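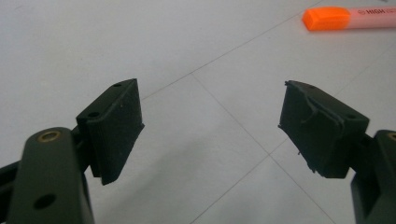 Folasade Akinola wrote under my first post that pale tiles are almost never dirty when they look dirty, they are coated, and that I should stop adding more soap before I do anything else. I thank her for this. I have moved my post into the right category now and written it again with more details, because the first one was too short.

Community Help > House and Garden > Floors and Surfaces > Tiles

Pale white-grey tiles look dull after every mopping

We moved in November to a rented unit in Irkent. The laundry floor has pale tiles, a white that goes a little to grey, and the previous tenants have put the leftover tiles on top of a low table which we use for folding. So I have the same tile in two places, and I have the same problem in both, only the floor is worse.

When I mop, the tiles look good for one hour or so. After drying there is a film. If I look from the door in the evening with the lamp on, I can see the strokes of the mop. With bare feet it feels a bit sticky, and the dust stays on it very quickly. I am using Stedel floor liquid, two caps in a bucket, and warm water. The label says one cap, but I thought that two would be stronger.

I have already tried vinegar once, on the table only. I did not see a big change, and then my neighbour told me vinegar can damage some tiles, so I stopped. I do not know if mine are ceramic or porcelain or something else. The owner does not know either. He believes they were bought at Anholm, but the receipt is gone.

My questions are: how do I remove the film without scratching, and is it the same method for the table as for the floor? I would also like to know if the grout lines need a different treatment. I have to be careful with the bond, so nothing very strong please.

marisol_k

Folasade Akinola
Two caps is your problem. The liquid does not leave with the water, it stays behind and dries, and the next time you put a new layer on the old one. The stickiness under the feet is a good sign of it.

What I did in my own kitchen:

Sweep or vacuum first, also in the corners. Fill one bucket with hot water and nothing in it. Fill a second bucket to 7 litres and put in a very small amount of pH-neutral cleaner, a teaspoon is plenty. Wet a small area from the second bucket, wait a few minutes but do not let it dry, then scrub with a white nylon pad. Not the green pad - the green one can leave marks on a glaze. Take up the dirty water with a cloth, rinse from the first bucket, and dry with an old towel. Change the rinse water when it becomes cloudy. The first time you will change it more often than you like.

The drying with the towel is the part people leave out, and then they say it did not work. If your water is hard, you get a film from the water alone.

For the table it is the same, with less water. You do not know what is under the tiles, and if it is some kind of board it may swell when water goes through the grout. A damp cloth is enough there.

About vinegar, your neighbour is right to be careful. Glazed ceramic will usually survive it, but natural stone can be etched, and cement grout slowly gets weaker. You do not know the material, so I would leave it.

wattle_and_wool
just use a steam mop, got mine secondhand and never looked back. no chemicals at all

Folasade Akinola
Steam can be fine for a floor with good grout, but please not on the table.

grout_gary19
Agree with the first answer mostly. For the grout, get a soft toothbrush and bicarb mixed to a paste, leave it 10 minutes, brush along the line and rinse well. If it is still dark after drying overnight then it is stained inside and cleaning won't bring it back. You would need a grout colourant, and in a rental ask the owner in writing first.

Also try a test spot behind the washing machine before you do the lot.

marisol_k
Thank you all. I made one test in the corner on Wednesday with the teaspoon and the white pad, and I used the towel after. In the morning that corner was not sticky any more, and the rest of the floor was, so I will continue with the other side at the weekend. The grout I did not start yet. The steam mop I will leave for now - I have no place to keep it.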